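Support > Small Appliances > Toasters > Frequently Asked Questions

Two-slot toasters: use, care and common faults

Compiled by Carolina Salgado, Kirkar Kitchen Support
Last revised 2022-12-29
14 shares | 6 comments

Which breads fit the slots?
Any slice that drops in under its own weight. Hand-cut bread is often wedge-shaped and binds at the thick end. Trim it or turn it so the thick end is uppermost. Do not compress a slice to make it fit. Buttered, iced or filled items are not suitable for any slot toaster.

What browning setting should I start with?
The middle of the dial for white sandwich bread, one step higher for dense rye or wholegrain. Bread with added sugar or milk browns faster and should start one step lower. Dial numbers are not minutes and do not match between brands. A 3 on the Podora is darker than a 3 on the Catacutan.

Why is the second batch darker than the first?
The body and grilles hold heat from the previous cycle. Reduce the setting by one step or wait a minute between batches. Models with a thermostat compensate for this to some extent. Models with a plain timer do not.

Can I toast one slice in a two-slot model?
Yes. On most models both slots heat regardless of load, so the slice may color unevenly, with the side facing the empty slot coming out darker or lighter than the other. Check the instruction sheet for a marked single-slice slot. If there is none, either slot may be used.

The lever will not stay down.
The catch on most current models is an electromagnet and holds only with power on. Check that the plug is fully seated in the outlet. If the outlet is live and the lever still releases, crumbs under the carriage are the usual cause. Unplug, let the unit cool and empty the tray before trying again. 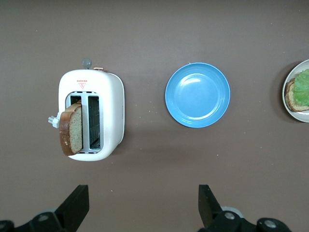 A slice that has stuck or come up crooked should be dealt with only after the toaster is unplugged and cool. Ease it out by hand along the line of the slot. Knives and forks damage the heating wires, and with the plug in they are a shock hazard. Wooden tongs are acceptable for short slices.

How often should crumbs be removed?
Weekly in a household, daily in a shared kitchen. Slide out the tray, brush it and refit it dry. If the model has no tray, invert the unplugged unit over a sink and tap the sides. Never rinse the body.

How much clearance is needed?
Leave 6 inches above the slots and keep curtains, paper towels and plastic items away from the toaster during use. Set plates to one side.

Is the smell on first use normal?
Yes. Run the toaster empty once at full setting with a window open. The Nustisik sheet calls for two empty cycles.

Corrections to this page go to Florante Dimaculangan at the parts desk.

6 comments | Share this page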